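Kuster Interior Panels: Frequently Asked Questions

Which paper is supplied with replacement panels?
Witero 2, a laminated sheet for sliding shoji doors. Plain paper is available on request from the Mesville shop.
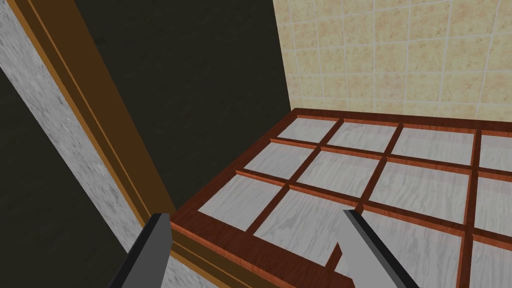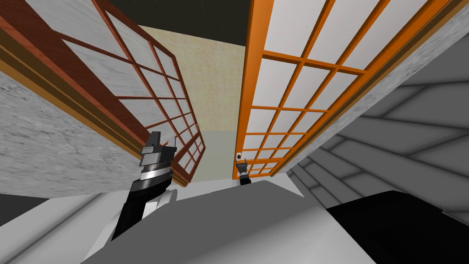
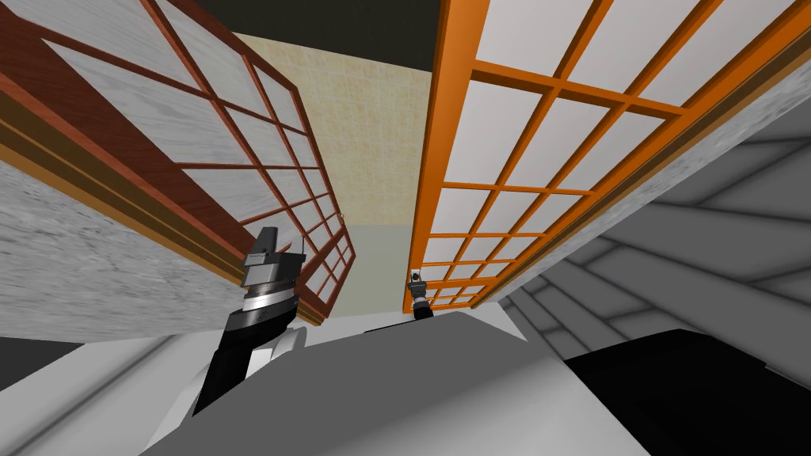 Reddish-brown wood grids.

How much gap should the top track have?
Leave 2 mm on each side of the rail.

How often should the track be cleaned?
Every 3,000 cycles, or each November. Do not use oil.

Can panels be trimmed?
Yes, up to 15 mm from the bottom rail only. Trimming the stiles voids the Nesanow track warranty.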